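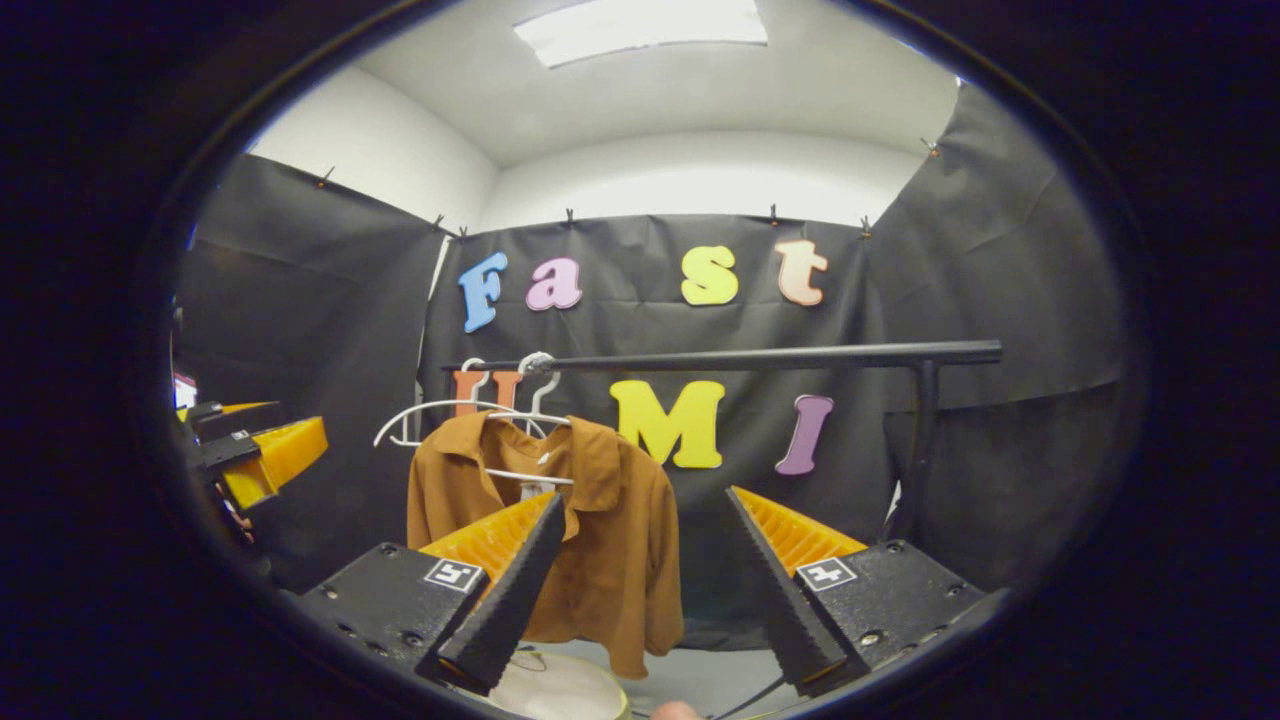
Home | Studies | Join a Panel | Publications | Contact

Call for Participants: Home Laundering and Garment Wear Study

January 11, 2018
By the Isia Textile Care Group, Nidville

The Isia Textile Care Group is recruiting 70 households in the Nidville area for a study of how long-sleeved shirts age under ordinary home laundering. Enrollment is open now and closes when all places are filled. Fieldwork ends in August.

Background

Standard wash tests are run in controlled machines with measured loads, reference detergent and fixed water hardness. They give repeatable results for colorfastness and shrinkage. They are less useful for predicting wear at the collar fold, the cuff edge and the underarm seam, where body contact, drying method and storage all have an effect. The Baldursdóttir wear scale, which our group uses for grading, was developed on uniforms laundered by a commercial service. It has not been checked against garments washed at home by their wearers. The present study is intended to supply that comparison.

What participants do

Each household receives four cotton or cotton-blend shirts in the wearer's size. Two are worn and washed. One is washed on the same schedule but not worn. One stays sealed in its bag and is returned unopened at the end as a reference.

Worn shirts must be worn for at least six hours before each wash. Participants wash them with their normal household load, using their usual detergent, water temperature and cycle. Please do not change your habits for the study. If you normally tumble dry, tumble dry. If you normally line dry, line dry. Ironing is optional but must be recorded.

After every wash the participant fills in one line of the log sheet: date, cycle, temperature setting, detergent type (powder, liquid or capsule), drying method, ironing, and whether the shirt was then stored folded or on a hanger. A line takes less than a minute. Logs may be kept on paper or in the Onitz web form. The two should not be mixed, as this has caused duplicate entries in earlier panels.

Shirts are brought to our Nidville laboratory for grading after washes 5, 15 and 30. A grading visit lasts 20 minutes. The participant does not need to stay while the shirts are measured and may collect them the next working day.

Who can take part

You may apply if you:

- are 18 or older and live within the Nidville water district
- have a washing machine in your home, or sole use of one in your building
- can wear each of the two study shirts at least once a week
- expect to stay at the same address until the end of August
- have no known skin reaction to cotton, polyester or reactive dyes

Households that send shirts to a dry cleaner or a laundry service are not eligible. Households with a water softener are eligible but must state this on the application. We are reserving part of the panel for homes without a dryer, which were underrepresented in our previous work. Only one wearer per household can enroll.

Work that involves regular contact with bleach, solvents, cement or hot oil will normally exclude an applicant. If you are unsure, describe your work on the form and we will decide.

Repairs and damage

Do not mend, dye, bleach or alter a study shirt. Loose buttons should be removed and kept in the small envelope provided. Stains may be treated with a household stain remover if this is what you would usually do; write the product name in the remarks column. If a shirt is torn or lost, report it within three days. It will be recorded as withdrawn, and you can continue with the second worn shirt. A household that loses both leaves the study and is paid for the stages it has completed.

Payment

Participants who complete all three gradings receive $300. Of this, $100 is paid after the second grading and $200 after the third. There is no payment for the first grading alone. You may keep the washed shirts after the final measurements, except for those selected for destructive tensile testing. Selection is random and is made before the shirts are issued. Water, power and detergent costs are not reimbursed separately.

Data handling

We collect name, address, size measurements and laundering records. Names and addresses are stored apart from the records and are deleted when final payments have been made. Grading results are published by household number only. The combined data set, expected to hold over 3,000 log entries, will be made available to other textile laboratories on request. You may withdraw at any time without giving a reason. Records already graded will be kept unless you ask in writing for them to be removed.

How to apply

Request an application form from the Isia front desk in Nidville, or complete it through the Onitz web form under "Join a Panel." You will need your neck, chest and sleeve measurements in inches, the make and approximate age of your washing machine, and a short description of how you usually dry and store shirts. A measuring guide is attached to the form.

Applicants are placed in the order received, subject to the dryer quota described under eligibility. Those accepted will be given a time for the introductory session, which lasts 45 minutes and must be attended before shirts are issued. Applicants not accepted go on a reserve list, which is used until the first grading.

Contact | Privacy | © 2018 Isia Textile Care Group | Back to top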